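Pridiren Household Recycling Notes

README for version 3 of the notes and word list

Contents

notes.csv — one row per note
places.csv — pickup areas and the towns they belong to
words.txt — local names for items, with the plain name we settled on
changes.txt — what changed between versions

What this is

Pridiren is a collection of 2,430 short written notes on how people sort their recycling at home. The notes come from two towns, Ultville and Carhuamaca. Each one was written by a resident on a paper card or typed into a web form, and each answers the same prompt: "What did you not know where to put this week?"

Answers run from a single word ("lids") to most of a page. We kept the wording as it was written, spelling mistakes included. Street names and phone numbers were taken out before anything was saved to the file.

Columns in notes.csv

note_id — a number, never reused, even if a note is later removed
town — U or C
area — matches the area column in places.csv
source — card or form
text — the note itself
item — the main item the note is about, using the plain names in words.txt
outcome — recycled, trash, kept, asked someone, or blank

The outcome column is blank when the writer didn't say what they did in the end. Please don't read a blank as trash. Version 2 filled some of these in by guesswork, and that was a mistake on our part.
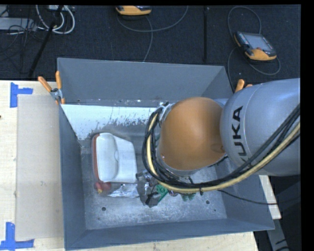

Item names took the longest to settle. People in Ultville write "juice box" for any coated carton, including soup and milk. In Carhuamaca the same thing is usually "brick" or "milk brick." Both go under carton. Foil trays and foil sheets are kept apart, as are jars and their lids, because many writers ask about the lid alone.

When a note mentions several items, the item column holds the first one named. The others can still be found by searching the text.

How the labels were made

Ignacio Rosenthal read all of the notes and filled in item and outcome. Eduardo Lumanlan went through them again without seeing the first labels. Where they disagreed they talked it over, and where they still disagreed the item was set to unclear. Most of the unclear notes are about packaging with a plastic window or a paper label glued to film.

Known problems

The cards were handed out at libraries, so people who visit libraries are probably overrepresented. Renters in large buildings are thin in the Ultville half. A few notes are complaints about missed pickups and have no item at all; these are marked none.

Rules for what goes in which bin have changed in both towns during the project. The outcome column records what the writer did. Don't use it as a guide to what is accepted now — check with your own pickup service.

Two areas in Carhuamaca were merged in October. Notes from before then keep the old area name, and places.csv lists both.

Using the files

All files are UTF-8 with commas as separators. Text fields are in double quotes. Some spreadsheet programs turn note_id into a date if you open the file directly, so import it and set that column to text.

You may copy and share the notes for any purpose if you name the Wulham project as the source. Send corrections with the note_id and the column that needs fixing.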